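Vollance releases planning tool for first-time buyers of handling robots

FOR IMMEDIATE RELEASE
3 May 2018

Vollance has released Estus, a budgeting and layout package for manufacturers and warehouses preparing to buy their first robotic handling equipment. The package is available now to new and existing customers.

Estus combines a cost workbook with a simulation module. The buyer enters bench heights, reach distances, part sizes and shift patterns, and the software runs the proposed arm and gripper through the task in a rendered work cell. Results are passed to the workbook, which sets out purchase, installation, guarding, training and maintenance costs over the planned life of the cell.

The simulation can be viewed from fixed points in the cell or from positions close to the gripper. Close views are rendered at low resolution to keep run times short on an ordinary office computer. Clearance checks are calculated from the cell geometry and do not depend on the quality of the display. 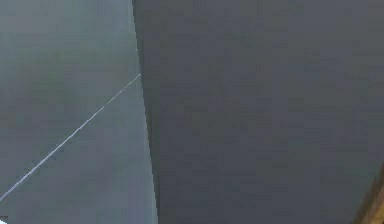 Vollance developed the package after reviewing 318 equipment enquiries received by its sales office. In many of them, the arm had been priced in detail while fingers, mounts, cabling and floor work were carried as a single allowance. Estus lists these as separate lines and will not issue a final budget sheet until each has been filled in or marked as not required.

A trial version was supplied to 13 sites in February. Rosser, a maker of cabinet fittings, used it to compare a single-arm cell with a two-arm cell for the same bench. Pruler, a parts distributor, used it to plan a staged purchase over two budget years – the first stage covering one cell and the second covering the conveyor link.

Changes made following the trial include:

Separate entries for leased and purchased equipment
A spare parts schedule linked to operating hours
Export of the budget sheet in spreadsheet format
A warning where a planned gripper exceeds the rated payload of the arm

The standard library contains 200 gripper and finger models. Customers may add their own from drawings. Each licence covers eight users at one site, and additional sites are licensed separately. Training is offered at the customer's premises or at the Vollance demonstration centre.

Estus is intended for planning only. It does not replace the risk assessment required before a robot cell is put into service, and figures in the workbook should be checked against written supplier quotations before an order is placed.

Licence pricing and system requirements are available from the Vollance sales office on request.

ENDS

About Vollance
Vollance supplies planning software and technical services to buyers of industrial automation equipment.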